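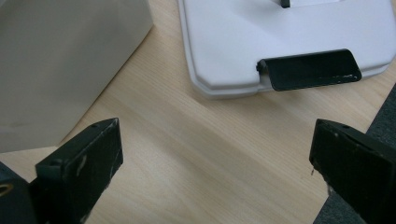
Gripper finger check, bench cell 2 (thread)

1/ Monthly job on the two-finger gripper. Black fingers, slanted tips, one small screw hole near the top of each. The left one has a whitish scuff down the middle of its inner face. The right one is worn too, with a rougher surface.

2/ A scuff by itself is not a reject. I run a fingernail across it. If the nail catches, the finger comes off and gets measured. If it slides, I log it and move on.

3/ Power off and air dumped before hands go anywhere near the jaws. Our cell holds pressure for 60 seconds after the valve closes. Wait the full time.

4/ Wipe both inner faces with isopropyl on a lint-free cloth. Wipe toward the tip. Dust pushed the other way ends up in the slide.

5/ Screws next. Back each one out a full turn, look at the threads, run it back in by hand, then torque to the value on the Lindholm sheet. No thread locker on these — I drilled one out in January and would like to skip that this year.

6/ Parallelism: close on a gauge block at low force and look for light at the tips. Light on one side means that finger is seated crooked. Loosen, close on the block again, retighten while closed.

7/ Re-home the gripper, then 70 open/close cycles with nothing in the jaws. Listen for a click near full open. Then 80 more on the white base, gripping by the black tab on its front edge. The tab sticks out and slightly down, so approach low.

8/ Stellan Lindqvist changed the approach height at Sumthorpe and got fewer scrapes on the tab. I have copied his value but have not run it long enough to say.

9/ Log entry goes under the finger pair number, not the robot number. Fingers move between cells. Robots mostly don't. Last entry 2018-03-09.

Comments

Rochelle Kincaid: Do you swap left and right when one side wears faster?

druradcombe_maint: We replace ours as a pair. Mixed wear never closes square.

plivia77: What grade of cloth? Ours sheds on the screw heads.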